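Tea Stops on the Coach Route from Witham to Jesach
Student project report, Travel and Tourism, second year

1. Why this topic

Our module asked each of us to pick one small part of a journey and look at it closely. Most of the group chose airports or hotels. I chose the tea stop. On the long coach route that runs from Witham through Vineck and Radwan to Jesach, the driver pulls in several times, and at every stop people get out and drink something hot. The timetable does not list these breaks. It only gives the arrival and departure times, so a passenger new to the route does not know how long they have or what they will find.

I wanted to find out three things: what is sold at the stops, how long passengers are given, and whether the stop changes how people feel about the trip. I travelled the route in March, there and back, and handed out a short questionnaire on the coach and at the stops.

2. How the work was done

The outward coach left Witham at 6.40 in the morning. I made notes at each of the 9 stops and timed the breaks with my phone. On the way back I took the later service, which uses the same stops but reaches them after dark.

The questionnaire had one side of paper with six questions. I collected 141 completed forms. A few more came back with only the first question filled in and I left those out. The forms were in English and in the local language, and a friend on my course checked the translation. One question, on how strong people like their tea, was understood differently in the two versions, and I have not used the answers to it.

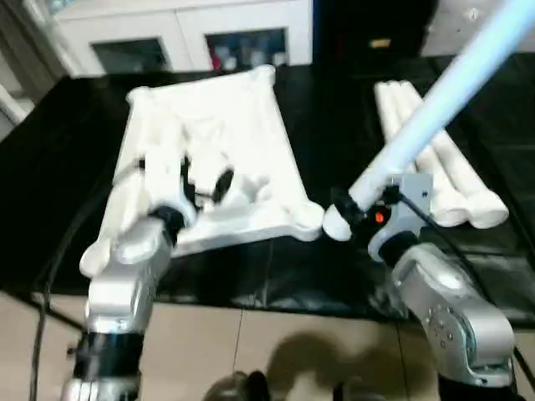 I also spoke to people serving at the stalls when they were not busy. These were short talks, usually while the kettle was filling again, and I wrote them up on the coach afterwards. I did not record anyone.

3. The stops

The stops fall into two kinds. The first is a proper station café with tables, a till and toilets. Witham, Vineck and Radwan have one each. The second kind is a stall or a small shop at the roadside, where the coach parks on gravel and everyone stands.

At the station cafés tea comes in a paper cup with the bag left in. Milk is in little pots by the till. At Vineck there is a choice of black, green or mint, and the black is the one that runs out. The queue was the main problem. On the outward trip I was near the back and had my cup in hand for less than two minutes before the driver called us.

The roadside stalls do it another way. Tea is made strong in a small pot and kept on top of a larger one full of water. The server pours a little from the first and fills up from the second, and if you want it weaker you say so. It is served in a glass, which has to be given back, so people drink it there and talk. Sugar is in lumps. Milk was not offered at any stall, and when I asked for it at the stop before Radwan I was given a carton from the family's own fridge and not charged.

Food at the stalls was bread rings with sesame, boiled eggs, and at two of them a flat cheese pie cut into squares. The best one I ate was at the stall after Vineck. I had it again on the way back, when it was cold, and it was still good.

4. Timing

The longest break was at Radwan, where the drivers change over. The shortest was a stop on the hill road above Jesach. Drivers announce the length of the break in the local language only. Visitors tended to follow what other passengers did. On the outward trip a couple stayed on the coach through two breaks because they had not understood that they were allowed off.

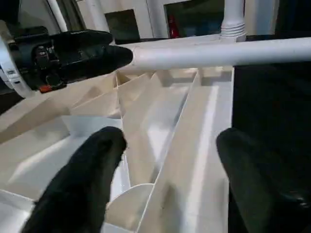

In the evening the breaks were shorter at the cafés and longer at the stalls. One driver told me that he eats his meal at a stall on the late run and the passengers wait for him. I did not see this as a complaint from anyone. Several people on the late coach seemed to know the arrangement well and had brought playing cards.

5. What passengers said

Of the people who answered, 50 said that the tea stop was the part of the journey they liked best. I had expected the views over the valley to come first, and they came second. The comments written at the bottom of the form were more useful than the tick boxes. People wrote that the tea was hot, that it was cheap, and that it was a chance to stretch their legs. One person wrote that they had met their neighbour from the next village for the first time in a year.

The complaints were about toilets. Outside the station cafés there are very few, and at one stop the door had no lock. Some visitors also wrote that they did not know what things cost because prices were not shown. I had the same trouble at first. I got round it by watching what the person in front handed over.

Among visitors, those who had tried the stalls were more pleased with the trip than those who had only used the cafés. I would be careful with this result. People who like trying things may be happier on a coach journey anyway, and my form did not ask about that.

6. Problems with the project

The sample is small and all of it comes from one month. In summer the coach is said to be full of holidaymakers and the stalls put out awnings and cold drinks, so the answers might be quite different. I also handed out most of the forms on the morning service, where there were more older passengers going to market in Jesach.

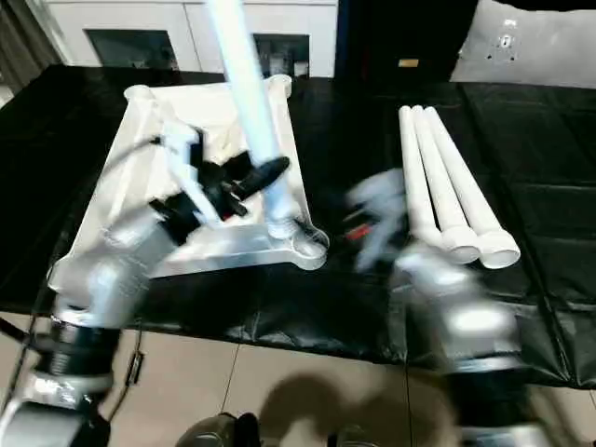 Figure 3. A long white tube held in a black gripper.

My timings on the way back are less exact than those on the way out. My phone battery was low and at the later stops I used the clock at the front of the coach, which only shows minutes.

7. Suggestions

The coach company could print the breaks on the timetable, with their length. A small card by the door showing the departure time would help people who do not follow the announcement. Stalls could put up a price list with numbers only, which needs no translation.

I would not change the glasses. If I did the project again I would go in July and ask the drivers more questions, as they know the stops better than anyone else I spoke to.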